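4.2 Trying out the Brulteck gripper kit in simulation

I'll admit I came to the Brulteck kit with a bit of a grudge. Our lab had spent most of a spring wrestling with a different vendor's software, and when Špela Georgiou suggested we put another commercial package through the Karkcombe tasks, I groaned out loud. She was right, though, and I've had to tell her so more than once since!

What you get is a two-finger gripper model, a wrist camera that comes already lined up with it, and a library of furnished rooms called Erkwood. We used the basic license, which covers 48 rooms and lets you run two copies of the simulator side by side. Setup took me 22 minutes on a clean machine (I timed it, partly out of spite), and the only snag was a missing path in the settings file that the support page covers in its second paragraph.

We ran 258 trials in total, split across reaching, grasping and what the Karkcombe protocol calls "look and settle," where the arm has to find a good viewpoint before it does anything else. I expected grasping to be the hard part. It mostly wasn't – the contact model is forgiving, maybe a little too forgiving, and I'd like to see the finger pads slip more often than they do. Robel Fikre disagrees with me on this and thinks the default friction is fine for early training. We left it at the default for everything reported in this section.

Look and settle gave us a lot more trouble. The wrist can roll a long way before the controller complains, so a policy that's still learning will happily stare at a corner with the whole room leaning over sideways. Figure 6 is a wrist view with the fingers open, a blank screen up on the wall and a good deal of bare brown surface.

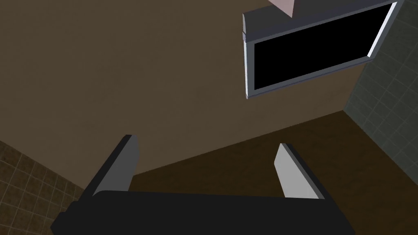
Figure 6. Wrist camera view in an Erkwood room, gripper open.

Big plain surfaces turned out to be where our position estimates drifted the most, and the tiled ones helped a lot, I guess thanks to all those grout lines. We ended up adding a small penalty on wrist roll, which the kit lets you do in one line of the task file. I'd have liked that switched on from the start, or at least mentioned in the manual. The Afolabi planner, which we used for the baseline runs, keeps the wrist close to level by design and so never ran into the problem. We come back to that comparison in Section 5.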